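Bed showroom at Drikness gets extra week before June move

2024-03-03

The Drikness bed and mattress showroom on the Bamlow road will stay open a week longer than planned, the store said in a short notice to customers. Floor models still need to go. Prices cut again.

Mattresses off the showroom floor now start at $45, headboards at $35. Cash or card. No holds without a deposit, and the deposit is not refundable.

The store moves to a smaller unit in the Clirnau shopping center in June. Current space runs to about 3000 square feet and the new one is a good deal less, so most of the display beds are not making the trip. Anything unsold at the end of the extra week goes to a reseller out of town.

A good part of what is left is low beds and upholstered headboards, the kind with the stitched channels running top to bottom. Plenty of gray. Some light wood frames too, sold with or without a mattress. Shoppers looking for bright colors will probaly be disappointed, those went in the first few days. 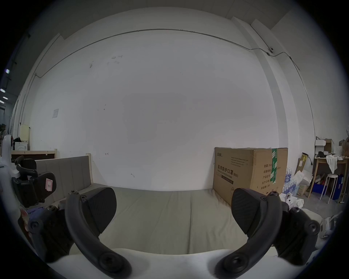 Low mattress with a gray-green cover and a channel-stitched headboard at the Drikness showroom.

Mattresses are being sold as display stock, which means people have sat and laid on them. Store says each one has been kept covered on the floor. No returns on clearance items, but buyers can take as long as they like looking a piece over before they pay. Bring measurements. Slats are sold separately on a few of the frames and the tags do not always say so, ask at the desk.

Delivery is through Öztürkmen, the same moving firm the store has used for years. Local drops only, ground floor or up to 3 flights, booked at the counter when you pay. Earliest slots were already filling up at press time. Customers with there own truck can load at the side door, not the front. Parking out front is short-stay and the town does ticket.

Regular orders are not affected by the clearance. Anyone who paid for a new bed before the sale will still get it on the date written on the receipt, and warranty claims carry over to the Clirnau address. Phone number stays the same. Gift cards also good at both places, though they can't be used on clearance stock.

As for the old building, no tenant has been announced. The landlord has put the space up for lease and the walls are to be patched and repainted once the beds are out.

Showroom hours for the extra week are 10 a.m. to 6 p.m., closing at 4 on the final day. Small stuff like pillows and bed legs is in bins by the register, priced as marked.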